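Search products Search
Reading time: 1 min

The Iria Floral Bed Cover

Some covers are meant for company and some are meant for every day, and the Iria is happily both. Hemant Bajpai drew the flowers for us at Erkach, and we have been fond of them ever since — big pink-red blooms with green leaves, scattered over white.

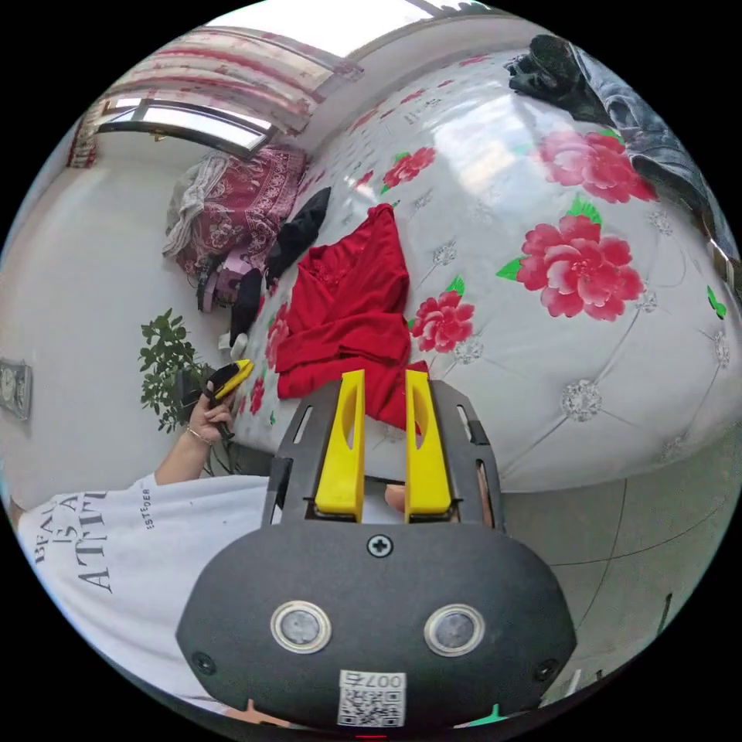
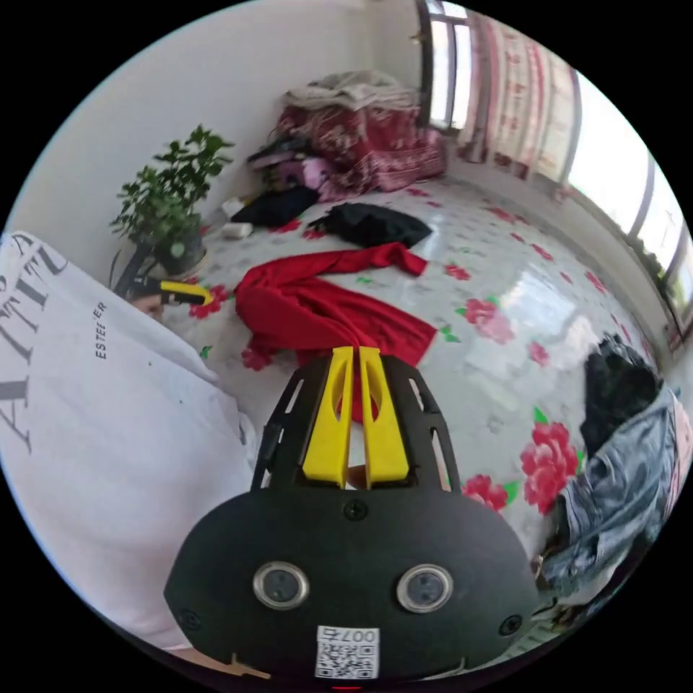

The Iria in white with pink-red flowers, with the clothes laid out on top.

We do love a bed you can sort the laundry on! Spread everything out, fold it piece by piece, and stack it at the foot as you go. The Iria is cut generously for just that sort of afternoon, and you'll find it stays cheerful company even when the pile is a tall one.

Item 114. Width 95 inches. Price 3,895 rupees, with delivery in 5 days to most addresses. Wash it on a gentle cycle with like colors, and please skip the bleach. Line drying suits it best — a shady spot if you have one.

If you'd like help choosing between the Iria and our plainer Cornel, write to Nhyira Atinga at the shop. She answers every letter herself and is very patient with bed measurements.

Contact us | © Erkach Home | Back to top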